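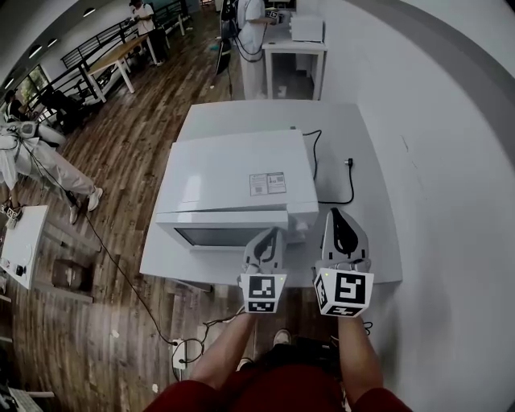
What does the Corora practice guide cover? It sets rules for hand-held gripper work: station layout, cable routing, marker checks and operator breaks.

Stunine released the guide on 29th August. It applies to all sites run by Stunine and its partner Görtz. Operators stop for 15 minutes after every 200 recordings. Markers are checked before each shift, and a damaged marker takes the gripper out of use.
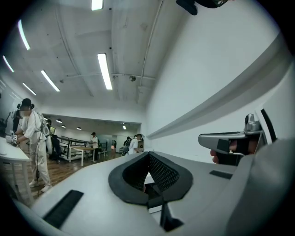 Sites have until October to file a station plan. "A rule has to be short enough to read at the table," said Arne Fuchs, head of standards at Stunine. Sieglinde Bauerfeind of Görtz will handle site reviews.

Requests for the guide go to the Stunine press office, Fumness.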